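Sulemana Cloth Notes – data card

Version 7, 20 July 2022

What is in this folder

Sulemana is a collection of pictures and short written notes on household and workroom cloth: how it lies when it is put down, how it folds, where it creases and what the weave looks like from close. It was begun in Villthorpe, in a shared sewing room, and it has grown slowly. The present version has 778 pictures and 196 written notes. A note can belong to one picture or to several, so the two numbers are not expected to agree.

The cloth is ordinary. There are trousers, curtains, aprons, bags, tablecloths, lining material and many pieces which were left over from other work. We did not buy anything specially for the collection.

How the files are arranged

pictures/ – all pictures, in one flat folder
notes/ – plain text, one file for each note
index.csv – one line for each picture, with the columns below
words.txt – the list of words we try to keep to
old/ – the notes from version 6, before the spelling was made regular

Columns in index.csv

picture – the name of the file
colour – one word, the main colour only
weave – plain, twill, herringbone, knit, pile, other, or unsure
shape – flat, folded, rolled, bunched, hanging
seam – yes, no, or unsure
note – the name of the note file, empty if there is none

Please be careful with the weave column. Twill and herringbone are easy to confuse on dark cloth, and in 74 lines we wrote "unsure" after looking a second time. I would ask you to leave these as they are unless you have the cloth itself in your hand. A guess which looks certain is more trouble to the next person than an honest "unsure".

About the words

Most of the disagreements were about the shape column. "Folded" means that somebody laid one part of the cloth over another on purpose and the edges more or less meet. "Bunched" is for cloth that has gathered itself, or has been gathered, without straight lines. A towel over a rail is "hanging", also when it was folded first.

We write "crease" for a sharp line that stays in the cloth and "wrinkle" for a soft one that would go away if you pulled the cloth straight. In a picture it is often not possible to know which it is, and then the note should say "fold line", which is correct for both. The earlier notes did not follow this rule, and I have corrected those which I found. Others will still be there.

Seams are marked "yes" only when a stitched line is clear to see. A ridge in the cloth can look very much like a seam, above all in black material, and should be marked "unsure".

Black cloth

Dark pieces were the most difficult to describe. The weave shows only where the light crosses it at an angle, and the shadows inside the folds lose everything. If you compare weaves, I suggest to begin with the lighter colours and come to the black ones later, on a good screen with the brightness turned up.

Known problems

The colour column has both "grey" and "dark grey", which is against our own rule of one word. Lines with pile cloth are few, and all the velvet is from one curtain. The notes on lining material are shorter than they should be – they were written at the end.

The names Anivora and Suvex appear in some of the older notes. Anivora was our name for the first box of remnants and Suvex for the second. They say nothing about the kind of cloth and you can ignore them.

Use and corrections

You may use the pictures and the notes for teaching, for study or for your own sewing, and you may change the notes if you say that you have changed them. Corrections are welcome. Please send the name of the picture, the column, the old word and the new word, each on its own line, and do not send the whole index back – it is very slow to compare. 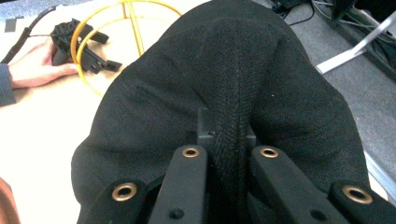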